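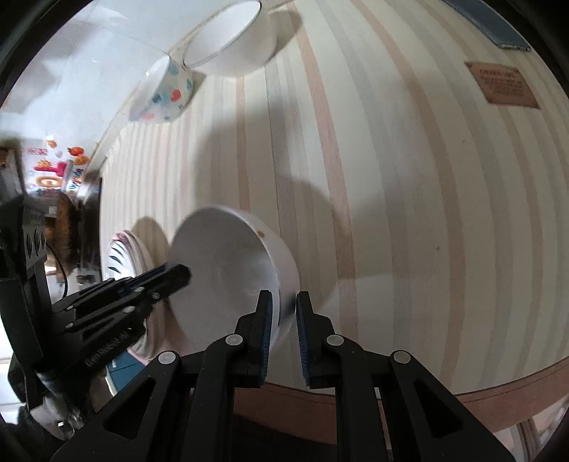
Ticket 176 — dishwasher stops mid cycle, error E24
Status: open, waiting on part
Opened September 17, 2018

Machine: Skevstead under-counter, break room, second floor. Bought through Clatau. Out of warranty since December.

Problem as reported: starts fine, fills, washes a few minutes, then stops and beeps. E24 on the panel. Water left in the bottom. Dishes come out with grit on them, worst on the top rack.

Checked so far
- Filter. Full of rice and label paper. Cleaned, ran again. Same code.
- Drain hose. Was kinked behind the cabinet, straightened it and tied it up higher. Got all the way thru one cycle, then E24 again on the next.
- Air gap at the sink. Clear.
- Drain pump. Hums but weak. Pulled the cover, found a bit of broken glass and a twist tie next to the impeller. Took both out. Impeller turns by hand but feels rough.
- Spray arms. Upper one had 2 holes plugged. Toothpick, rinse, back on.
- Salt and rinse aid ok.

Called Szewczyk support. On hold forever. They say E24 is drain timeout on this model, could be pump or the control board, start with the pump. Meter shows 3,000 cycles, they said the pump is due by then anyway. They wanted the serial number, it's on the inside edge of the door, left side, hard to read without a flashlight.

Update, same day, later
Ran it empty on short wash. Drained slow but finished. Ran it again with a full load and it quit at the first drain. So its not fixed, just less bad. Breaker off, sign on the door. Please do not turn it back on, somebody already did once and we had water on the floor.

Part: drain pump ordered from Nurnura, they quote 24 hours to ship. Asked for the gasket too, old one is flattened on one side. No board ordered yet — want to see if the pump does it first.

Until then: hand wash. Scrape plates into the trash, not the sink. Don't stack dirty stuff in the machine, it smells already.

To do when the part shows up
- shut water off under sink
- bail out whats left, towels down
- swap pump + gasket
- two full loads back to back before closing this

Leave ticket open.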